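Section 8. Setting up the hanging disc task

This is the task new members of the Bedgate club ask for first, and it's a great one! The discs swing, shine and turn, and you get to watch your own program deal with all of it. Work in pairs, with one person at the keyboard and one at the stop button. Read Section 2 (arm safety) before you power anything up.

Preparing the work area

1. Lay the black textured mat on the table. Press down any corner that lifts.
2. Check that the gold discs hang freely on their supports. Give each one a light tap and let it settle.
3. Tidy cables off the walking path, including the yellow one if you're using it.
4. Turn on the controller and wait for the Vurkavach start screen. Enter club code 3814.
5. Load the Mimell task file that matches your kit. Older kits use file 3963.

Caution: Keep hands, sleeves and long hair away from the discs whenever the arm is powered. The fingers close faster than you'd think.

Making the first approach

6. Set the speed to Slow. Yes, even if you ran it on Fast last week!
7. Open the gripper all the way and bring it in from the table side, with the fingers pointing toward the discs.
8. Open the wrist camera view on the laptop and keep it up for the whole run.
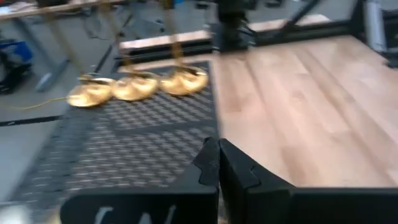 9. Stop short of the first disc and save this spot as HOME 2. You'll come back to it a lot, so take your time and get it where you like it.
10. Jog forward in small steps until the rim of the disc is between the fingers. Close gently. If the disc starts to swing, open up, back off to HOME 2 and let everything go still.
11. Save the grip point and run the move again from the start.

Note: Blur in the wrist view makes the disc finder jumpy. Drop the speed one notch and try again before you start changing numbers in the code. Most teams get their first clean grip this way, and the cheer that goes up is really something.

Checking from the side view

The side view is the best tool you have for spotting trouble with the arm's path. Bring it up next to the wrist view (press V, then 2 on the Cordero panel).

12. Look for anything tall near the table, such as lamps and poles, and plan your moves around it.
13. Follow the hanging cords with your eye and check that the arm's path stays clear of them.
14. Run the full path once with the gripper open and nothing to grab. 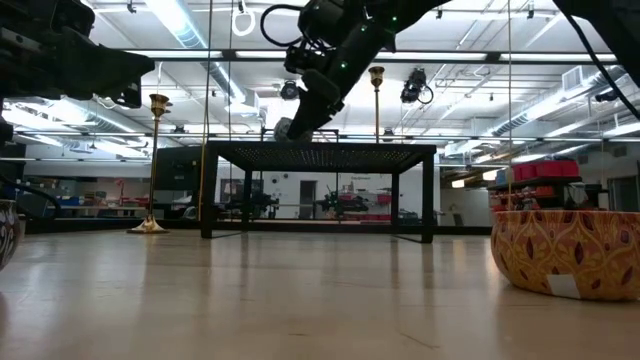
Side view, with the black mesh-top table in the middle and the arm reaching down from above.

15. If the path looks good, save it under your team name and go for a real run!

Caution: Press Stop before you step up to the table, even for a second. Moving a lamp or a bowl counts as stepping up. Rerun step 14 after anything has been moved.

Teams entering the November meet should save a log of every run. Instructions for logs are in the next section.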